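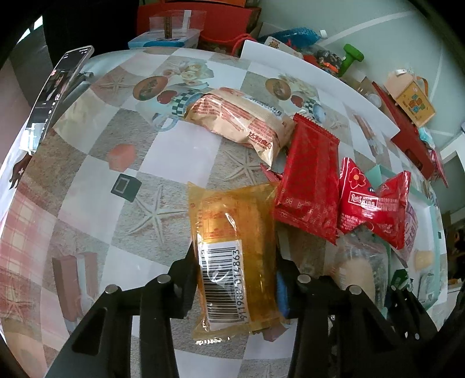

Two robot arms, one tablecloth and a lot of cake

PORNVILLE. A side-by-side trial of two small robot arms wrapped up in May with a winner, a loser, and a margin so thin that both manufacturers have already claimed to be pleased with it.

The trial was run by Pendau, a workshop on the east side of town that tests light automation gear for food packers. Its job was to find out whether an arm from Dodent or an arm from Van Acker is better at picking up wrapped snacks. The people who pack snacks for a living have wanted an answer for a while. They would also like it to be cheap, and Pendau's report is silent on that.

The method was simple enough to explain to a visitor, which the staff had to do fairly often. A person picks up a snack using a hand-held gripper with a camera on it. The movement is recorded, and each arm then has to make the same pickup with fingers of the same shape. The workshop gathered 122 recordings this way over 6 weeks, and each arm was given every one of them.

Dodent's arm missed or dropped 14. Van Acker's missed or dropped 18.

"I would love to tell you it was dramatic," said Seon-mi Bang, who led the testing. "Mostly it was me picking up a bun, putting it down, and picking it up again. My mother asked what I was doing at work and I had to think about how to phrase it."

Bang chose to do the recordings on a crowded table with a printed cloth instead of the plain gray mat that came with the cameras. The cloth has food printed all over it, including bowls and apples, and the real food goes on top. She described the mat as "very kind to robots." A camera that has only ever looked at gray, she said, will have a bad first day in any building with a pattern in it.

Both arms did in fact try for the cloth. Early in the trial the Dodent arm made several confident attempts on a printed apple, closing its fingers on nothing and lifting the nothing with great care. The Van Acker arm ignored the apple and went for a mug, also printed. Neither incident counted toward the final score, because they came during setup. Van Acker asked that this be noted. Dodent asked that it be left out.

The harder problem was plastic film. A clear bag shines, folds and slides, and the edge that the camera sees is often a few inches of air away from anything solid. Soft pastry adds the question of how hard to squeeze. The recordings helped, Bang said, because a person with a gripper in hand slows down without being told to, and the arms inherit the hesitation along with everything else.

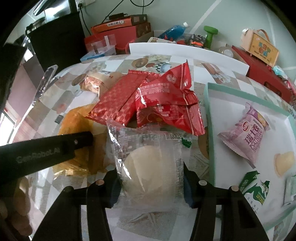 A round pastry in its clear bag, held between the gripper's dark blue pads, with two red snack packets lying behind it.

They inherit other things too. One of the workshop's regular operators has a habit of giving each packet a little shake after lifting it, as if checking a birthday present. Both arms now do this. Pendau considered cutting the shake out of the recordings and then found that the arms tended to drop less when it was left in, possibly because it settles the contents toward the bottom of the wrapper. The report gives this finding a full page and the heading "Secondary Motion." Everyone in the building calls it the wiggle.

Controllers made less difference than the sales literature had suggested. Dodent's box answers faster, and Van Acker's has a screen that is easier to read. The staff liked the screen. They liked it so much that for part of the trial it was used to show the lunch order, until a software update put it back to joint temperatures.

Cameras were another matter. Pendau tried a wide lens and a narrower one on the same hand-held unit, and the wide one came out well ahead. It bends the edges of the view and makes the table look like it is being seen through a door peephole, but it keeps the fingers and the neighboring packets in sight up to the last moment. With the narrow lens, the arms tended to arrive at the right snack and bring the one beside it along for company.

Van Acker, in a written response, said the result showed its arm to be "fully competitive in the flexible packaging segment." Dodent's response said the result showed "clear leadership in flexible packaging." Bang has pinned both next to the kettle.

She is careful about how much weight the numbers will bear. Most of Van Acker's misses came from small packets lying partly under larger ones, a situation that a tidy packing line would not produce and a real packing line produces all day. Dodent's misses were more evenly spread, and she finds those more worrying. "If it always fails at the same thing, I can go and fix that thing," she said. "If it fails whenever it feels like it, I just have to stand there."

Speed was recorded and then more or less set aside. Both arms are slower than a person. On the last afternoon a delivery driver waiting for a signature watched the Van Acker arm line up on a roll, back off, line up again, and finally lift it. He asked if it was tired. He was told that this was one of the good ones.

Crushing was judged by eye, with a second opinion from whoever was passing. The workshop had planned to use a pressure sensor for this, but the sensor was thicker than most of the pastries and changed the way they sat in the fingers. Bags that came through intact went back on the table for another round. The report's appendix on what became of the contents afterward is brief and refers to them as "retired."

Pendau will start a second round with the same two arms and different groceries. Eggs were proposed and voted down by the person who mops. Bagged salad is the current favorite, along with anything sold in a net. Bang has also asked for a second tablecloth, preferably with lemons on it.

Copies of the report can be requested at the Pendau front desk between 9 a.m. and noon. Visitors are asked not to bring snacks into the test room, as the arms do not know which ones are theirs.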